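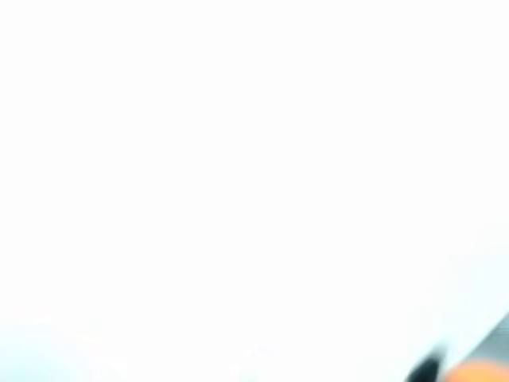 Paint & Finishing Team, Forkico Hardware

Storage Cabinet and Mixing Bench Checklist, with comments
Checked by Saimi Ahonen, 10 Sep 2019

We use cookies to remember your store and your cart. Accept / Manage settings

What a difference from last time! The solvent cabinet used to be the part I dreaded, and this round I went through it with a smile. Comments are under each line, and anything marked FIX needs a name next to it before the next check.

1. Flammables cabinet closes and latches by itself
OK. Onni Rantala adjusted the hinge and it swings shut beautifully now. Please don't prop it with a gallon can while you restock, however handy that is.

2. All containers labeled, including decanted ones
FIX. Two quart jars on the second shelf had "thinner" in marker and nothing else. Which thinner? Write the product name, the hazard words and your initials. Blank labels are in the drawer under the register (a fresh roll of 500, so no excuses).

3. Stripper and rust converter kept apart from paints
OK. I love the new layout. Strippers low down, rust products on the left, oil-based paints on the right. The Lehtinen brush cleaner has moved in with the strippers, where it belongs.

4. Aerosols away from heat
OK, with a comment. The end display is fine for now, but in December the heater by the side door goes back on and the whole rack has to move. Valtteri Peltonen has offered to take it over to the primer aisle.

5. Oily rag can emptied at closing
OK. Lid down, foot pedal working, log filled in every night. Great job, everyone! Linseed rags go in the can too, even the small ones from the stain samples. 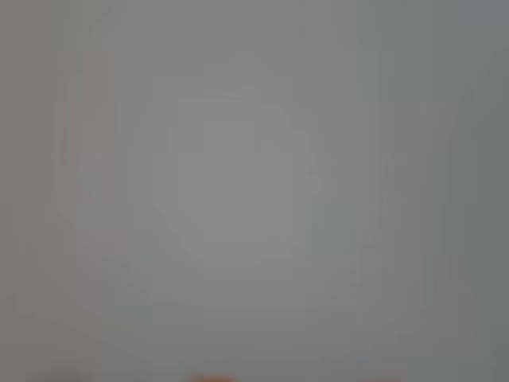

6. Shaker clamps and guard
FIX. The guard is sound, but the lower clamp pad on the Nerkell shaker is worn smooth and a five-gallon pail can creep. Gallons and smaller only until the new pad is in. Part no. 340, already ordered by Ville Hakala.

7. Exhaust fan at the mixing bench
OK. It pulls a strip of tissue flat against the grille, and it's so much quieter with the new belt. Switch it on before you open a can.

8. Gloves and goggles at the bench
FIX, an easy one. Plenty of nitrile in large, no small at all. The thin disposable ones don't hold up to stripper, so we also want two more pairs of the heavy chemical gloves. Doina Kovačević is adding both to the Zidier order.

9. Spill kit
OK. Absorbent, scoop, bags and tape are all there, and the seal is unbroken.

10. Safety data sheets
OK, nearly perfect. The binder is in alphabetical order for the first time since I started here! The one sheet out of date is for rust converter, item 298; print the current one and pull the old one out.

11. Extinguisher by the back counter
OK. Gauge in the green, pin and tag in place, nothing stacked in front.

Still open: items 2, 6 and 8, plus the sheet from item 10. Put your name on the copy by the time clock if you're taking one, and cross it off when it's done.

Recent from the Paint & Finishing Team
Which primer goes over converted rust?
Cleaning brushes after oil-based enamel
Soft strippers on old trim: what to test first
Getting rid of half-empty cans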